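Skestent drawstring pouch, black

Small bag for cables, keys or the pegs of your tent. We at Truna sell this pouch since the first spring of the shop, and Zoltán Gál still sews the samples for it himself. The cloth is soft and folds to almost nothing. Weight is 16 grams.

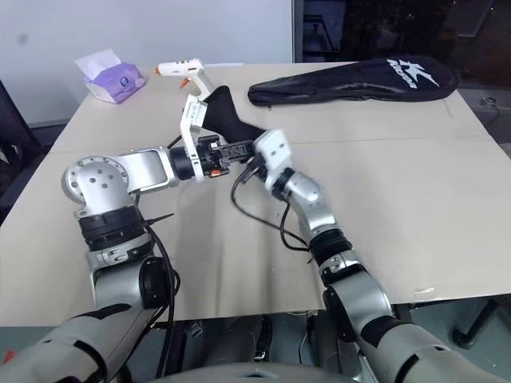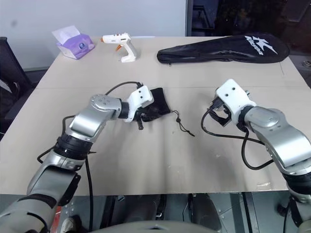

Please wash it by hand, in cool water, and let it dry open. The cord can be changed — we send 2 spare cords with every order of 3 pouches or more. Other colours are planned for March, when the new cloth comes from Requena.

Order number 292. Delivery to Gritesham and the villages near it is free. For larger quantities, or if you wish your own label sewn inside, please write to Emil Prantl. He answers in the mornings, usually before ten.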